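Ticket 284: Treaty tracker map drops sites after the January refresh
Project: Grendale Arms Control Tracker
Status: Resolved, one follow-up open
Component: map layer, treaty status import

Opening report
The public map of declared missile bases and inspection sites is showing far fewer markers than it should. The source table has 211 rows. The map draws 45. Filter by "treaty lapsed" and you get nothing at all, which would be lovely news for the world but is plainly wrong. The list view is fine, search is fine, and the timeline of withdrawals and suspensions is fine. Only the map is off.

Seen in two browsers, logged in and logged out. Clearing the cache makes no difference.

Update, 09:40
Reproduced on the Dikenbridge test server, so we can stop blaming the live host. Really pleased about that, because it means we can poke at it as hard as we like! Turned on import logging and re-ran the January file. No errors, no warnings, and a cheerful "import complete" at the end.

Update, 10:25
Tried so far:
- rolled the map tiles back to the previous version: no change
- switched off marker clustering: no change
- swapped in the December status file: all markers return

So it's the data, or the way we read it. Great progress for one morning.

Update, 11:50
Found it, and it's a beauty. The new file from the Ulstead desk splits the old status "suspended" in 2, so that a country that has stopped taking part in inspections is kept apart from one that has also stopped keeping to the limits. This is a very good change (we've had readers asking for it for ages) and the wording in the file is clear. But our map layer still checks each row against the old fixed list of statuses. Any row with a status it doesn't know is thrown away silently. The lapsed rows went as well, as "lapsed" is now written "expired" throughout.

The list view never does that check, hence no trouble there.

Update, 13:15
Fix written. The map layer now reads its statuses from the same lookup table as the list view, and an unknown status gets a grey marker plus a line in the log. Kept "lapsed" as another name for "expired" so that old bookmarked links go on working. Ran the January file again on Dikenbridge: 211 rows in, 211 markers out. Hooray!

Also compared the legend text with the Marciniak glossary, which we use for all treaty terms. One mismatch: the legend said "banned warheads" where the glossary has "warheads over the agreed limit". Those are very different claims to make about a government, so I've changed it.
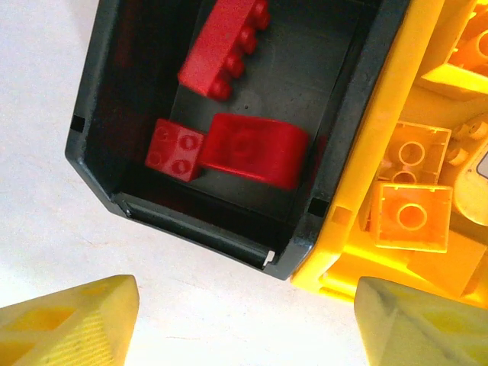

Does a grey marker mean the site has been shut down?
Grey says only that the tracker has no recognised treaty status for that row, and the site itself may be open, closed or disputed. Click the marker and the raw wording from the source file appears in the side panel.

Update, 15:30
Live. Checked the lapsed filter, the country filter and the old bookmarked links, all good. The inspection dates show properly in the side panel too, and the whole map feels quicker to load now it isn't doing that extra check.

Follow-up, still open: the downloadable spreadsheet has its own copy of the old status list. It needs the same change before the next refresh. Leaving this ticket linked until that's in.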